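Robotics > Bench Notes > Gripper Trials

We use cookies to remember your settings and count visits. By continuing to browse you accept our use of cookies.

Gripper trials, part two: fingers for thin stuff

October
By Salamatu Sowah

Part one of these notes covered boxes, cans and anything else with a bit of stiffness to it. Part two is about material that bends when you touch it: paper, film, cloth and the thin card that parts get shipped on. Fotini Antoniadis and I ran 224 grasps at the Stumcombe bench, split across three sets of fingers. All were two-finger electric grippers with the same stroke, so what we were comparing was mostly the shape and surface of the tips.

The sets were the Vanton flat pads, the Sarpong tapered jaws and a set of short fingers we cut ourselves from Britomance blanks. Control was by teleoperation for the whole trial. We wanted to know what the hardware could do before anyone trained a policy on it.

A few things we kept the same throughout. Closing force was set once per material and left alone. Both arms ran at the slow speed setting. A grasp counted as good if the material stayed in the jaws for 4 seconds off the table and came back without a tear.

Flat pads did well on cloth and badly on single sheets. The pads are wide, and a wide pad needs a raised edge to get under. On a sheet lying flat they pushed it across the table until it met something. With a crease already in the sheet the results were much better, and from the second morning we logged creased and uncreased sheets separately.

The short fingers were the easiest to steer. Fotini liked them for the second arm, where you mostly want to hold on and not move. They wore faster than the others, and one tip had to be refaced before we finished.

Film was hard for everything. It clings to itself, and the operator often had two layers when they thought they had one. We have left film out of the ranking for now.

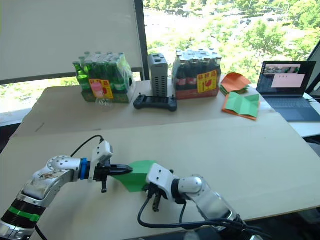 Two-arm holds were the part of the trial we cared about most, and folded paper was the test we kept going back to. One arm takes an edge, the other takes the opposite side, and the sheet has to come up between them without either one pulling it out of the other's grip. A tapered jaw on the left is a good choice for this - it can pinch one edge of the green sheet and leave the rest of the fold alone. Lift height matters less than we expected, so just above the table is enough. Watch the cables under the right arm if you go lower.

Settings for anyone repeating this: wrist cameras on, force limit low, and reopen the jaws fully between grasps. Our tapered jaws are rated for 3000 cycles before inspection and we are well short of that.

Part three will cover cable routing and the handheld controllers.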